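The Second Controller

The Office of Comparative Trials at Lostham received the request from Irndale in April. It concerned two controllers, Mivach and Rojanasak, which were to drive the same arm with the same gripper through the same task in the same simulated room. The Office was asked to state which of the two was the better. A form was enclosed for this purpose, with a box beside each name and instructions to mark one box only.

The task was simple to describe. A circuit board was to be lifted from a tray, carried to a carrying case that stood open beside it, and set down inside. The gripper was then to take the lid by its handle and close it. Trials were scored on time, contact force and final placement. The Office had used this protocol for many years and saw no grounds to amend it.

Mivach was tried first. It was quick and produced tidy force curves, and the technicians responsible for the morning runs found little to write about it. The remarks column for those runs is mostly empty. Rojanasak was loaded afterward, under identical settings, and the first query was raised before the end of the morning. The arm had gone to its start position with the fingers spread, well clear of the case and the tray, and had then remained there for longer than the protocol foresaw. The trial was not stopped, as no rule provided for stopping it. A still was attached to the first interim notice.
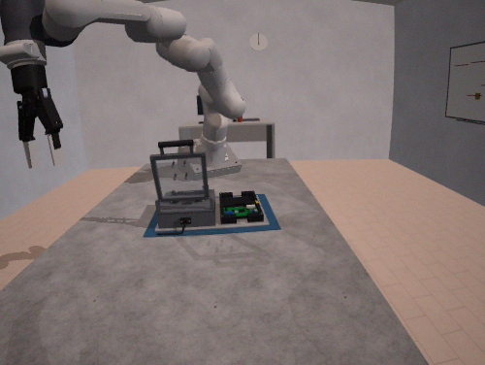
Irndale replied that a controller which hesitates is a controller which has not been tuned, and asked the Office to confirm that the delay would be counted against the score. It added that its own customers would not pay for thinking. The Office confirmed that all elapsed time was counted. It also asked whether Irndale held any documentation on the hesitation, and was told that none existed.

The trials therefore continued. A delay of 30 seconds was recorded on the second run and on the third. Between them the controller behaved normally, if somewhat slowly, and its placements were good. The night shift, which supervised the longest batches, began to keep a separate sheet for the pauses. This was not required. The sheet was later found to be accurate and was admitted to the record as Annex C.

It should be explained that the simulated room had been built by a predecessor of the present staff and had never been revised. It contained a back wall and two side walls, a tiled floor, a whiteboard, and a round clock. The clock had been placed there so that the room would resemble a room. It was connected to nothing, and the hand pointed straight up in every trial the Office had ever run. Staff who joined the Office were told about it in their first week, along with the rules for the refrigerator.

Annex C suggested that the pauses were not distributed at random. They came at three points only: before the board was touched, after it was released, and before the lid was moved. At each point the wrist held still and the force reading fell to zero. Then the work resumed. A member of the night shift wrote in the margin that it looked like somebody checking the stove before leaving the house. The remark was struck out by the day supervisor under the rule on comparisons, and restored on appeal.

The Office next considered whether the cameras were at fault. A fixed camera and a wide one had been supplied to both controllers, and it was proposed that Rojanasak was waiting for a clearer view. The wide camera was disabled for one batch. The pauses were unchanged. The fixed camera was disabled for another, and the pauses were unchanged again, although the placements were poor and one board was set down on the bare table. Both cameras were restored. The technicians were reminded that boards on the bare table are to be recorded as misplaced, and that the word "lonely" does not appear in the schedule of outcomes.

A further possibility was raised at the weekly meeting, namely that the controller was waiting for the clock. This was noted and no action was taken.

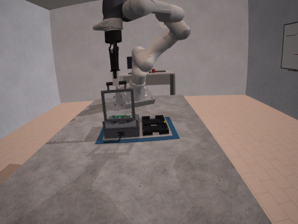

The lid had always been the weak part of the protocol. Its hinge had been given a resistance that no real hinge would have, owing to an error in the original file, and any controller that pushed too early could shift the case and disturb whatever had been put inside. Mivach dealt with this by speed. It came down hard and corrected afterward, and in most trials the correction was sufficient. Rojanasak did something else. With the board already resting in the case, it brought one pale fingertip to the black handle bar and stayed there, and the logs show that during this time it applied no force at all. It appeared to be finding out where the bar was. When the lid was finally moved, the reading rose so slowly that the software at first reported a fault in the sensor.

The sensor was examined and no fault was found. The comparison was then extended, at the Office's own expense, to 2,121 trials for each controller, which is the largest number the storage allowance permits. The batches were run through the night. Members of the day shift were observed arriving early to see the last of them, and a second row of chairs was brought from the canteen. The Office did not authorize the chairs – nor, on reflection, did it have them returned.

The results were as follows. Mivach finished sooner in every batch. Its boards were in the case and its lids were shut, and when the placement was measured they stood within tolerance on all but 50 occasions. Rojanasak was slow throughout. It misplaced no board while both cameras were in service. On the prescribed formula, in which time carries the greatest weight, Mivach was the better controller by a clear margin, and a draft report to that effect was prepared for signature.

The draft was not signed. The reason given in the minutes is that the signatory wished to view one more trial. It was loaded a little before midnight, with Rojanasak in control and the wide camera on the large display. The arm went to its start position. The pause began and the staff present waited through it in silence. Several of them later reported that they had looked at the clock on the back wall, and then at the clock in the corridor, and that for a short time the two had agreed.

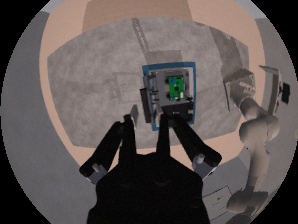 Wide camera view, circuit board at right, fingers of the gripper open.

The minutes do not record how long the staff remained. They record that the trial was completed, that the lights in the corridor had gone off on their timer, and that the person nearest the switch was asked to leave them off until the lid was down.

The final report was sent to Irndale at the end of the month. It contained the scores in full, together with Annex C and a corrected value for the hinge. The form was returned with both boxes blank. In the space provided for explanation the Office wrote that the formula had been applied as instructed and that it favored Mivach. It wrote further that the Office no longer considered the formula to be a description of the work, and that it would be glad to discuss a new one at Irndale's convenience – it could wait.

Irndale acknowledged receipt. A second form arrived some weeks later, identical to the first except that the instruction to mark one box had been removed. The Office has placed it on file. Rojanasak remains loaded at the Lostham station, pending collection, and the night shift has asked that the clock not be repaired.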